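Thread, because I've been promising to write this up since December and my tea is finally hot: our second-year architecture studio was asked to design a small public library for Bristlow, and I got to follow the whole thing from first sketch to last review. It's long, so get comfy!

The site is the old bus turnaround at the bottom of Puvgate Road. If you don't know it, it's a wedge of land with a steep bank on one side and a row of lovely scruffy lime trees on the other, and the town would very much like to keep the trees (so would I, for the record).

The brief itself was short. A reading room, a children's corner, a room that can be hired in the evenings, a tiny staff kitchen, and a total floor area of 356 square meters. That last number caused more late nights than everything else put together. You'd be amazed how fast a staircase eats a library.

We split into 6 teams. I know, I know, I usually say smaller groups are better and then I do this. But each team had to take on one part of the neighborhood as well, so one lot mapped the foot traffic, one lot measured the bank, one lot spent two wet mornings drawing tree roots, and so on, and then everybody shared.
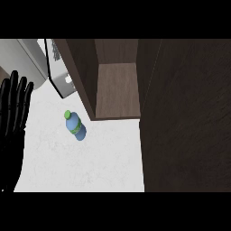 Looking down at the floor, with a green-capped bottle lying on it.

Now, the first round of ideas. Oh, I do love a first round! There was a library shaped like a folded newspaper. There was one buried almost completely in the bank with only a long skylight showing. There was one that was basically a porch with books in it, and I'm still a little bit in love with that porch.

The buried one had the hardest time at the interim review. The panel liked the quiet of it, and one of them said she could imagine reading there all winter, but then she asked where the rainwater off the hill would go, and the team looked at each other in a way I remember very well from my own student days.

They came back a week later with a planted ditch behind the rear wall, a little bridge over it, and a back door where the bridge lands. It's the best thing in the scheme now. The door lets you come in from the upper street without walking all the way around, and folks from up there had been asking for a shortcut for years.

Let me talk about shelves for a minute (bear with me). The librarians told us the collection is 2000 books for children and a good deal more for grown-ups, and that half the children's books are those big flat picture books that don't stand up properly. So ordinary shelving is no use. They want to go face out, down low, where a three-year-old can grab one.

Face-out shelving takes up a silly amount of wall. The porch team's answer was to turn the window sills into display ledges all along the south side, nice and deep, so you can sit next to the books too. Such a simple move, and two other teams asked if they could borrow it. I said yes. Borrowing is how buildings get better.

Staff kitchens, meanwhile, always get squeezed. On the first set of plans one team had a kitchen you could only enter sideways. We ended up taping the outline on the studio floor at full size and having people pretend to make lunch in it, and every single team made theirs bigger that same afternoon. 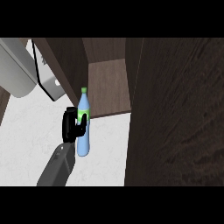
Kitchen render, with the light blue bottle held upright.

Models! Everyone had to make one at the same scale so they'd all drop into the same site base, which we'd cut from gray board with the bank built up in layers. I'd like to apologize again to the cleaning crew for the board dust. It got into the hallway. I think it got into the next building.

The final review was on 12th June, in the upstairs hall in Bristlow instead of at the school, which I'd recommend to anybody running a studio. People wandered in with their shopping and stayed. One gentleman moved a model tree two inches to the left because that's where it really stands, and he was right.

No scheme was picked as the winner, and that was always the plan. The town is taking the back door, the deep sills and the porch into its own brief, and there's 1000 dollars set aside to print all the drawings as a booklet for the library counter. I've seen the cover and it's a beauty.

I'll post a few of the section drawings next week once the teams have fixed their line weights. If you live near Puvgate Road and have opinions about the bike racks, please do reply, we're still collecting those.

We use cookies to keep you signed in and to remember your settings. Accept all | Manage choices

Contact | Terms | Privacy | Back to top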